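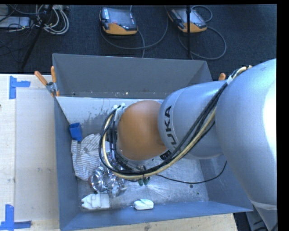

The KUKA arm at work over the metal bin in the Wellitz shared workshop. Spring clamps grip the rim of the bin.

An Arm Over a Bin: Building a Sorting Cell in a Shared Workshop

Sunday, June 17, 2018

The members of the Wellitz workshop have, for the most part, built the things that members of shared workshops build: benches, bicycle trailers, a kiln controller, a loom. The project that has occupied the rear bay since December is of a different order. It is an industrial robot arm, placed beside a wooden table and set the task of taking mixed household objects out of a metal bin, one at a time.

The project is called Histo. It has no commercial sponsor and is not intended to become a product. Its stated purpose, as recorded in the proposal the membership approved, is "to establish whether a group working evenings, with shared tools and a modest budget, can assemble a picking cell that is safe to stand near and useful to learn from." The second half of that sentence has proved the more demanding of the two.

Getting the Arm Indoors

Industrial arms come onto the secondhand market in steady numbers as production lines are retired, and prices have fallen to a level that a group of hobbyists can consider. The purchase price is seldom the largest difficulty. An arm of this class is heavy, it expects a proper base, and its controller expects a power supply that many small buildings do not have. The Wellitz group spent the first weeks of the project on these matters alone. A new circuit was run to the rear bay by a licensed electrician. The base was fixed to a steel plate, and the plate to the slab, after the carpet in that area had been cut back to expose the concrete.

The arm was then left unpowered for most of a month while the group read the manuals. This was a condition of the workshop's insurance, and it was met without much complaint. Those who took part now recommend the practice to any group in the same position. Much of what can go wrong with such a machine is set out in its paperwork, and the paperwork is easier to absorb before anyone is eager to see something move.

First motions were made at the lowest speed setting, with the table removed and an agreed person on the stop button. The group has retained the rule that one member does nothing during a session except watch and hold the stop. The post rotates every half hour. It is considered dull work, and members who ask to be excused from it are not given time on the controls.

The Bin

The choice of a metal bin was a matter of some debate. Plastic totes are inexpensive, light and kind to a gripper that comes down in the wrong place. They also flex, and a bin that flexes makes it hard to tell whether a missed pick was the fault of the program or of the container. Metal holds its shape. Its chief drawback is glare. A scratched, reflective floor sends light back in bright streaks, and a vision program may take a streak for the edge of an object.

Two remedies were tried. The first was to coat the inside of the bin with flat paint, which worked until the gripper began to wear through it. The second was to leave the metal bare and move the lamps. The group has stayed with the second, and accepts that a certain amount of glare will remain. In the view of those writing the vision software, a program that works only under perfect lighting would be of little use to the members who hope to copy the cell at home.

Keeping the bin in one place has been less contentious. Spring clamps with orange handles, taken from the woodworking area, are the present method. Blue tape on the tabletop marks positions beside the bin, and a session does not begin until the marks have been checked. A more permanent fixture has been drawn up. It has been postponed twice, in part because the clamps can be moved in seconds when the layout changes, and the layout changes often.

What Goes In

The contents of the bin are chosen for the trouble they cause. A small open-topped box presents flat sides and a clear outline, and is the nearest thing the project has to an easy object. Cloth is much harder. It has no fixed shape, its folds throw shadows that resemble edges, and a grip that takes hold of one layer may leave the rest behind. Stripes add a further complication, as the lines bend with every fold.

Clear and shiny items are the hardest of all. Depth sensing of the kind available to the group depends on light returning from a surface, and a transparent surface returns very little of it. Highlights move when the viewpoint moves. Where several such items lie together, the software will often report one large object, or none. The group keeps a cluster of them in the bin at most sessions, on the principle that a problem left out of the test is seldom solved by it.

Small white pieces complete the usual mixture. They are simple in form, but they can lie close against the front wall, where the gripper has little room to work. Approaching a wall at an angle is a question of geometry that the members had underestimated, and a large share of the spring's work went into it.

The group keeps a written log of every attempted pick. At the time of writing it holds 2,761 entries. Each gives the object, its rough location in the bin, the approach chosen and the result. The log is kept in a plain spreadsheet, and members who join a session for the first time are asked to keep it before they are asked to do anything else. A new entry takes less than a minute to write. Reading back through the older ones has settled more than one argument over whether a change to the program had in fact improved matters.

Cables

Visitors to the rear bay tend to remark first on the cables. A thick bundle runs down the arm and turns back on itself in a wide loop near the end. Its generous size has a purpose: the wrist of the arm can turn a long way, and a bundle cut to the shortest convenient length will pull tight at the far end of that motion.

The group learned this on a borrowed length of hose, which parted from its fitting at the third session. No one was hurt and nothing of value was damaged. The bundle was rebuilt with more slack, and ties were placed where the bundle needs to be held and left out where it needs to slide. The remaining cost of a large loop is that it hangs in the way. It can hide part of the bin from the camera at the moment when a clear view would be most welcome, and it has brushed objects out of position on the way down.

The cable dressing was revised with help from Hlongwane, a small machine repair business in the same building, which lent the group a bench and a good deal of patience. The advice received there was to move the arm by hand control through every position it would be asked to reach, slowly, and to watch the bundle and not the gripper. It took two evenings. The group now repeats the exercise after any change to the hardware.

Rules of the Bay

A shared workshop differs from a private garage in one important respect: people who have no part in the project pass close to it. The group's safety rules were written with those people in mind. A line on the floor marks the reach of the arm at full stretch, with a margin added. No one crosses the line while the drives are on. Objects are returned to the bin only when the drives are off and the operator has said so aloud.

Control pendants are treated with similar care. Each session has one named operator, and a pendant is not passed from hand to hand without a full stop. Speed is limited by a setting that may be changed only with two members present. There is no provision for running the cell unattended, and requests to add one have been declined.

These rules slow the work. A session of 3 hours may yield less than an hour of motion. The membership has been content with that proportion, and attendance at the sessions has held up better than for any other long project in the building.

Costs and Schedule

The arm and controller were bought from the workshop's equipment fund, with the remainder met by those taking part. Beyond that, the project has been run on a ceiling of $500 for all consumables, including tape, ties, hose, lamps and objects for the bin. The ceiling has been kept, though the lamps came close to breaking it. Several of the test objects were brought from members' kitchens.

The software is divided between two efforts. The first, which shares the name Histo with the project as a whole, handles the planning of motion and the log. The second, named Flatska, deals with vision, and is the less settled of the two. Flatska has been rewritten once already, after its first version proved unable to cope with objects that overlapped. The present version proposes several places to grip and ranks them, and the operator may reject any of them before the arm moves. Members have found the rejected proposals as instructive as the accepted ones.

Both programs will be released to other workshops once the documentation has been brought up to date. Drawings for the table and the base plate will be included, together with the text of the safety rules and a parts list. The group has asked that anyone who uses the drawings have the floor assessed first.

Sessions in the rear bay are limited to 10 people, including the operator and the member holding the stop. Members of the Wellitz workshop may sign up on the sheet beside the bay. Visitors are admitted as guests of a member and are asked to wear closed shoes, to leave loose scarves and lanyards at the front desk, and to remain behind the floor line until the drives have been switched off.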